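August, girth and saddle pad notes

Carried on with the pressure checks on the Paewai pads this morning. Started at 7:40 while it was still cool in the barn. Same gelding as last time, same saddle, same girth hole on both sides. Sylvie Doucette rode, Hélène wrote down the readings and I did the tacking up so that it was always the same hands.

Plan was 20 minutes at a walk and trot on the flat, then untack, check the back, let him stand for 15, and go again with the next pad. Three pads: the Paewai felt, the Paewai felt with the wool face, and the old Drotton foam one we have been using as a baseline. The Drotton is getting thin behind the withers. I want to replace it before the next round but then the earlier numbers won't compare, so for now it stays.

Felt pad: sweat pattern even on both sides, small dry patch under the left front of the tree. It was there in July as well. I think it is the saddle and not the pad. Shimmed the left side and the patch was smaller on the repeat but did not go away.

Wool face: slid back. Sylvie noticed it at the trot before I saw it. Moved 1 1/2 inches by the end, measured from the chalk mark on the shoulder. Tightening the girth one hole stopped most of it, but then he pinned his ears when she asked for the left lead, so we went back to the original hole and called it.

Drotton: no surprises. Even sweat, no rubs, no movement to speak of. 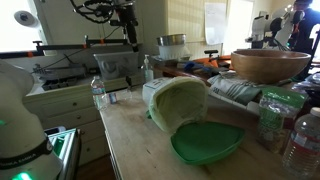 Girths next. The Firum mohair girth has now done 200 miles on the two endurance horses together and the strands near the off side buckle are starting to fuzz. No broken ones. Washed it in cold water, hung it flat, and it came back to its original length. The neoprene one went on the gray mare only, and she has the start of a rub behind the elbow, hair ruffled, skin fine. Took her off it. She goes back in mohair until that grows out.

Cumulative log for all horses in the trial stands at 1,738 miles. Hélène Campbell has the sheets if anyone needs the breakdown by horse. Please write the pad down on the sheet every time, even on short rides. There are four rides from the first week with a blank in that column and I had to leave them out of the comparison.

Saddle itself: stitching on the near side billet is sound. Rear rigging screw was a quarter turn loose again. Put thread lock on it this time, the removable kind. Check it after the next long ride.

Tried the Wultimero leather conditioner on one fender only, the near side. Darkened the leather more than I would like and it left a bit of color on Sylvie's half chaps. Will give it a week and wipe it down with saddle soap before deciding. Off side left as is for comparison.

To do:
Order a second felt pad, same thickness
Reshim left front, thinner piece, and repeat the flat work
Ask Sylvie to try the wool face on the rounder horse
Look at the mare's elbow every evening
New chalk, the blue stick is down to nothing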